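Ticket 453: Wrist view drops out partway through bottle pickups
Project: Letden / Queue: Collection rigs / Status: Resolved

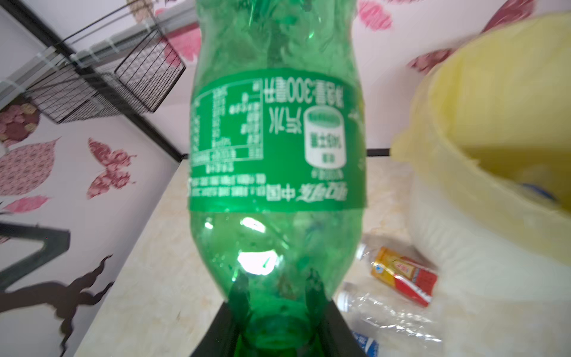
Attachment 1. Wrist view, green soda bottle held by the neck, base up.

Opened by Dae-han Wi, 2018-12-05

Hi all! First, the good news: the bottle set is going really well, and I'm thrilled with how varied the grasps are getting. We have 3614 recorded pickups on the kitchen counter now, against the 3000 we said we'd want before the first training run.

Now the problem. In some runs the wrist stream freezes for a moment just after the fingers close, then jumps ahead. The arm log carries on as normal, so from the freeze onward the pictures and the joint positions no longer line up. Attachment 1 is from an episode that came through clean, so you can see what a good hold should look like from the wrist: label sharp enough to show the small print (upside down, of course), fingers on both sides of the neck, wall stickers still readable behind it.

What I've tried so far:
- Restarted the recorder. No change.
- Swapped the wrist camera cable for the spare. No change.
- Lowered the arm speed. Fewer freezes, but they're still there.

Reply from Graltstead support

Thanks for the clear write-up. Do the freezes show up with every object, or only bottles? And which version of the Somine recorder is on that machine? Please also send the recorder log from one bad run.

Dae-han Wi

Only bottles, as far as I can tell -- cartons were fine all through April and they're fine today. Recorder is version 6. Log is uploaded. I had a look myself and there's a "write queue full" line right at each freeze, which feels like a real clue!

Reply from Graltstead support

It is. The clear and green bottles throw a lot of bright reflections, and when the wrist turns, nearly every pixel changes. The compressed video gets much bigger for a second or two and the disk can't keep up. Slowing the arm spreads that out a bit, so your third test fits.

Two things to try, one at a time please:
1. In the recorder settings, raise the write queue from small to large.
2. Move the output folder from the network share to the local drive, and copy the files over at the end of the session.

Dae-han Wi

Tried the first one alone and it cut the freezes down a lot. Put the queue back, tried the second alone, and they were gone. I've left both on and ran bottles all afternoon without a single jump. So happy with this -- I got to try the tilted pours and the upside-down holds at full speed, and the streams match from start to finish.

One question: what should I do with the older bad runs? I'd hate to throw out the whole episode when the reach is perfectly good.

Reply from Graltstead support

Keep the reach. The Bozsik checker has a "trim at first gap" option that cuts each episode just before the freeze and marks it as partial. Leave partial episodes out of anything that trains the full pickup.

Dae-han Wi

Perfect, running it tonight. Please close this one, and thank you!

Closed. Fix: local output folder, large write queue.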